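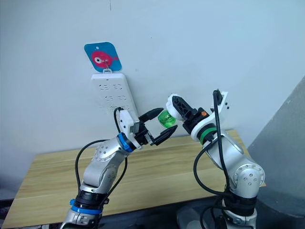 Gangadharan Kamath told us in our first year that a planner is only as good as its worst handover, and that we should stop showing him the good ones. We have kept this remark on our office wall, and it still explains quite well what kind of company we are.

About Varghese

Varghese is a software company. We write the programs that let two robot arms work together on one small object: where each gripper should go, who moves first, who must wait, and at what moment one side may let go. We do not build arms and we do not sell them. Our customers already have their hardware, and they come to us when the two sides do not agree with each other.

We are 14 people, most of us engineers in motion planning and perception. The company began with one tool, Riveck, a planner for two-arm motion. It checks both arms as one body, with cables and wrists included, and it gives a new path when the object is not where it was expected. The second tool, Herance, came later from our perception group. It estimates the pose of small parts, also clear and glossy ones, which are difficult for depth sensors and were for a long time difficult for us – the first version confused reflections with edges.

How we work

Every change in Riveck goes through 2443 recorded cases in simulation before it may run on real arms. After this we make 190 handovers on the bench, with parts in different colors and shapes. The failed ones are saved with all joint data and discussed on Tuesday, when the whole team sits together. New colleagues are asked to bring one failure of their own to their first meeting.

Our offices are in Wamer, on the upper floor of a former printing house. The test benches are on the same floor as the desks, so the person who wrote the code can hear when it goes wrong.

Working with us

We take students for a practical semester starting in July. Please send us a short letter and some code that you have written yourself – it does not need to be about robots.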